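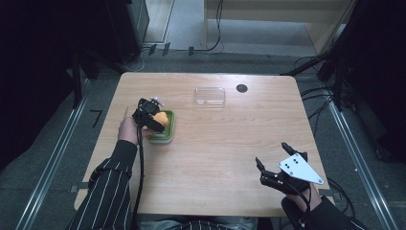
A pair of hand-held grippers, a green dish and a clear box: a morning's teaching at the Drarlow lab.

For a good part of its history, robotics has had a data problem that it was too proud to solve with a chair. Language models got the internet. Image models got everyone's vacation pictures. Robots, who would have liked a few million examples of someone picking up a piece of toy food and putting it somewhere else, got very little, and much of that was collected by driving an expensive arm around with a joystick, at the speed of a parade float.

The people at Drarlow took the arm away. What remains is a table, a pair of grippers with handles, and somebody willing to sit there and be a robot from the elbows down. A small camera rides on the gripper and watches what the fingers do. The person supplies everything a robot lacks, such as shoulders, common sense and a mild wish for lunch.

The method is called Rennie, and it is not the first of its family. Hand-held grippers have been passed around research labs for years. What Rennie adds is a stubborn idea about which parts of a demonstration are worth keeping. The usual practice is to throw out the bad takes. If the fingers come in crooked, miss, back off and try again, the whole thing goes in the bin and the student is fed only graceful successes. The student then grows up into the sort of robot that has never seen a mistake, and when it makes one it stands there like a man who has locked himself out of his own house.

Rennie keeps the fumbles. It finds the moment at which the hand gave up on one approach and started another, trims away the stretch leading into the error, and saves the recovery as a lesson of its own. A miss becomes a starting point. The robot learns from it what to do when the thing it wants is a little too far off and the fingers are pointed at bare wood.
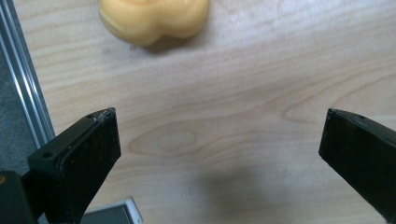
Distance turns out to be most of the trouble. From the gripper's point of view the world is small, and anything lumpy looks much like anything else lumpy until you are nearly on top of it. People hardly notice the correction they make in the last inch. The software has to be shown it over and over, and would apparently like to be shown it again.

The test was plain enough. The team trained one robot on 50 clean demonstrations of a pick-and-place job and another on 50 that had been put through Rennie, fumbles included. Both were then asked to do the job with the object nudged out of its usual spot before each try. The clean-living robot managed it 21 percent of the time. The other reached 92.

Before anyone sells the house, a few cautions from the team's own paper. The work covered 16 objects, all of them small and none of them slippery. Soft things gave more trouble than hard ones. The step that spots the fumble was tuned by hand, and it still mistakes a person pausing to think for a person failing, a confusion many of us will know from the office.

There is also the matter of who does the fumbling. Early on, the demonstrators got good. After enough hours at the table their misses dried up, and with them the supply of recoveries. The lab tried asking for mistakes on purpose, and got theater: big, generous misses of a kind no machine would ever commit. In the end they went looking for beginners, who did it properly.

Zirnik, the company that pays for part of the work, would like to see it running on a packing line. The next round, due in November, moves to a second site at Prosutano, with new tables and a fresh batch of people who have never held a gripper in their lives. The lab is hoping they take their time learning.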